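About Hartley Evening School

Welcome, and thank you for stopping to read about us. We are a small evening school in Plellau for grown-ups who would like to learn something after work, after the children are in bed, or after forty years of meaning to get round to it. We've been asked a good many times what sort of school we are, and the answer tends to go on a bit, so do put the kettle on.

The school was started by Ayanda Gumede, who had been teaching bookkeeping at her own dining table and had run out of chairs. She took the lease on two rooms above the old seed merchant's on Cukden Street, painted them herself over a very cold January, and put a card in the window offering bookkeeping and conversational French. The French class filled up first (it still does!) and several of the people in it stayed on for bookkeeping, mainly for the company, we think. Roscoe Szabo joined soon after to teach upholstery and has been with us ever since, although he has moved his workshop downstairs, where the hammering troubles people less.

We now have the whole building, including the yard, and more than 3,000 people have taken a course with us. Some came for a single Saturday and some have been coming for so long that they have their own mugs on the kitchen shelf. Our courses run from cookery, dressmaking and watercolours to family history, English for newcomers, home electrics, practical computing and a choir which will take anyone at all.

Classes are kept small and most of them last ten weeks. There are no entry requirements and very few exams, though if you need a certificate for work we can usually arrange one, and Ayanda is glad to talk it through with you beforehand. Fees are set out on the course pages. If the fee is a worry, please ask about the Indov Fund, named after the street where our first students lived, which pays part or all of the cost for anyone on a low income. The form is one side of paper and we try to reply within the week.

Our next open evening is on Tue 21 July. The tutors will all be in their rooms, the choir will sing in the yard if it stays dry, and there will be soup from the cookery class and rather a lot of cake. You needn't book, and you are very welcome to bring a friend or a neighbour.

Teaching at Hartley is done with the hands as much as we can manage it, and we like people to get close to whatever they are learning about. In upholstery that means a chair stripped back to its webbing, and in dressmaking an old coat unpicked at the seams. In practical computing it means a desktop tower laid on its side with the panel off, so you can find the green Dell motherboard, the memory slots and the empty processor socket with its metal bracket standing open, and put names to them at your own pace. Tutors will happily go over a thing as often as you like, and the kitchen is open until ten if you would prefer to ask over a cup of tea.

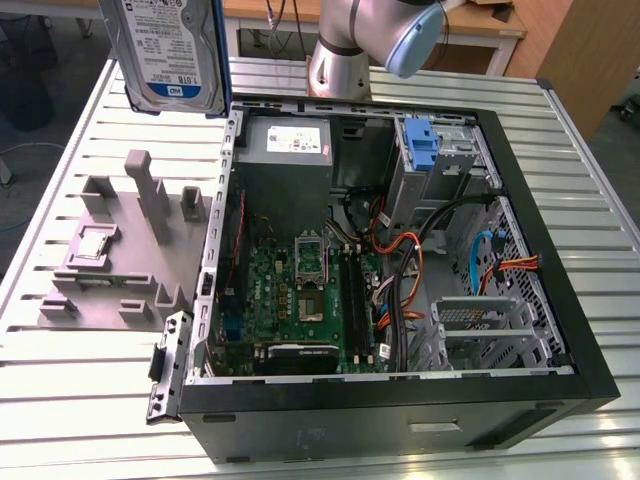
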